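Qui sommes-nous

Paterson, linge et vaisselle de table pour les petits et ceux qui mangent avec eux

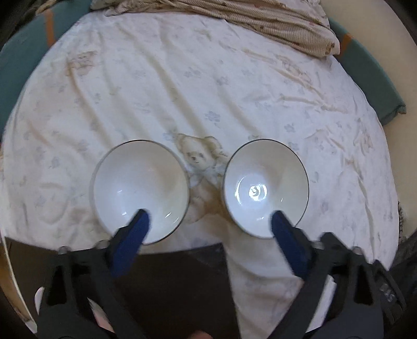 Deux bols blancs à filet sombre, sur l'imprimé aux oursons.

On nous a longtemps conseillé de raconter ici une belle histoire. Une grand-mère, un grenier, une malle de tissus. Nous n'avons pas de grenier, et les histoires de malles, nous en avons lu assez chez les autres pour nous en méfier. Paterson est une petite maison qui choisit de la vaisselle et du tissu imprimé, les essaie longtemps, en renvoie beaucoup et vend ce qui reste. Nous sommes deux à décider et treize à travailler, emballage compris.

La maison a été ouverte par Waltraud Ruppert et Benedikt Schwaiger, qui se sont connus dans une cantine d'école où ils servaient tous les deux. Waltraud s'occupait des achats et se plaignait des assiettes. Benedikt lavait les assiettes et se plaignait des achats. Ils sont toujours en désaccord sur à peu près tout, sauf sur la taille d'un bol.

Ce que nous vendons

Des bols ronds, blancs, émaillés, avec ou sans filet au bord. Des assiettes creuses. Des nappes, des draps et des coupons imprimés. Le catalogue tient en dix-sept références et nous n'avons pas l'intention de l'allonger. Chaque année en juillet, un fournisseur nous propose une gamme « éveil », avec des compartiments, des ventouses, des couleurs qui changeraient quelque chose à l'appétit. Nous demandons à voir les études. On nous envoie une brochure.

Un bol, c'est une forme réglée depuis longtemps. Les questions intéressantes sont ailleurs : est-ce que le bord s'ébrèche, est-ce que le filet tient au lavage, est-ce que deux bols achetés à un an d'intervalle se ressemblent encore quand on les pose côte à côte. À la dernière question, la réponse est souvent non, chez nous aussi. Le blanc varie d'une cuisson à l'autre, le diamètre un peu également. Nous préférons l'écrire ici que le lire dans vos messages.

Les oursons

L'imprimé aux oursons est notre meilleure vente en tissu, et il faut bien dire que personne dans la maison n'y croyait. Benedikt le trouvait mièvre. Il le trouve encore mièvre. Un gros ours beige et brun, un nœud bleu-gris sous le menton, d'autres plus petits et plus pâles autour : on a vu des motifs plus audacieux. Marjatta Eskola, qui dirige le tissu, l'a pris en petite quantité pour un client qui s'est désisté. Il est parti plus vite que les rayures dont nous étions si fiers.

Nous ne prétendons pas savoir pourquoi. On nous a parlé de nostalgie, de retour au doux, de tendance. Les gens qui parlent de tendance nous avaient aussi annoncé le triomphe du lin moutarde, dont il nous reste un rouleau entier à l'atelier de Purholm si cela tente quelqu'un.

Ce que nous refusons d'écrire sur nos étiquettes

« Incassable ». Aucun de nos bols ne l'est. Lâché d'une chaise haute sur du carrelage, un bol émaillé a de bonnes chances de finir à la poubelle.

« Naturel ». Le mot ne veut rien dire tant qu'on ne précise pas quoi, et quand on précise, il ne sert plus à grand-chose.

« Pensé avec des experts de l'enfance ». Nous avons pensé nos bols avec des parents fatigués et une ancienne cuisinière de cantine. C'est peut-être mieux, peut-être pas, nous n'avons pas comparé.

« Sans repassage ». Le tissu froisse. Si vous aimez les nappes bien plates, prévoyez le fer. Si les plis ne vous gênent pas, nous non plus.

Comment nous essayons

Folasade Osagie tient le registre des essais. Chaque modèle de bol part dans des familles et dans une crèche avant d'entrer au catalogue, puis revient, ou ne revient pas, ce qui est aussi une information. Elle note les éclats, les rayures de cuillère, l'état du filet. Elle note aussi les compliments, dans une colonne à part, parce qu'elle a remarqué que les gens à qui l'on prête de la vaisselle deviennent très polis. Cette colonne ne compte pas dans la décision.

Pour le tissu, nous lavons nous-mêmes. Marjatta garde un morceau de chaque livraison dans un tiroir et compare après plusieurs machines. Quand un motif s'efface plus vite que son voisin, elle écrit à l'imprimeur. Les réponses de l'imprimeur sont généralement optimistes.

L'équipe

Waltraud Ruppert, achats et vaisselle. Lit les contrats en entier.

Benedikt Schwaiger, atelier et expéditions. C'est à lui que vous parlez si un colis arrive en morceaux.

Marjatta Eskola, tissus et imprimés.

Folasade Osagie, essais et réclamations.

Hiyori Honda, boutique en ligne et courrier des clients. Elle a rédigé une première version de cette page, plus aimable, que nous avons fait relire par Waltraud.

Les autres sont à l'emballage et à la couture, et n'ont pas souhaité figurer sur le site. Nous les comprenons.

Nos fournisseurs

Les bols viennent de chez Ellosetti, avec qui nous travaillons depuis l'ouverture. Le tissu est imprimé par Fevow et ourlé chez nous, à Purholm. Nous avons visité les deux ateliers. Une visite annoncée montre surtout ce qu'on a rangé la veille, et nous ne mettrons donc pas de label maison sur cette base. Si vous avez une question précise sur une fabrication, posez-la : nous transmettons, et nous vous envoyons la réponse telle qu'elle arrive, même quand elle est vague.

Nous rendre visite

L'atelier de Purholm ouvre sa porte l'après-midi, à partir de 14 heures. On peut y voir les bols, les prendre en main, les empiler, toucher le tissu avant de l'acheter. Les seconds choix sont sur l'étagère du fond, avec le défaut indiqué au crayon sur l'étiquette. Sonnez deux fois, la première ne s'entend pas quand les machines à coudre tournent.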